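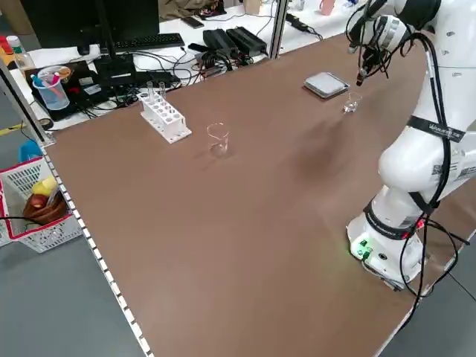 Second shift wanted to know who gets the boring half of the job now, and the answer so far is the Stilon. Fair enough question. We run small batches of water samples at Skoltside, beakers and test tubes all day, and we've had the arm on the bench since May.

**Good:** pouring. It doesn't get a sore wrist. 60 samples a shift used to be two people, now it's one person plus the arm. Second person does the write-ups, which we were always behind on. Setup took 19 minutes once we had the Brophy mounting kit, manual is decent.

**Not so good:** glassware has to sit exactly where you taught it. Move a beaker a thumb's width and it stops and sulks. Cables get in the way of your elbow – a clip or two in the box would of helped. Also you end up tidying for it, which some people resent. I do a bit.

No one lost hours here. The job did change tho, more watching and less doing, and watching is tiring in its own way. Ask your crew before you buy, we didnt.

Paid 900 for the service plan, skip it the first year. Four stars.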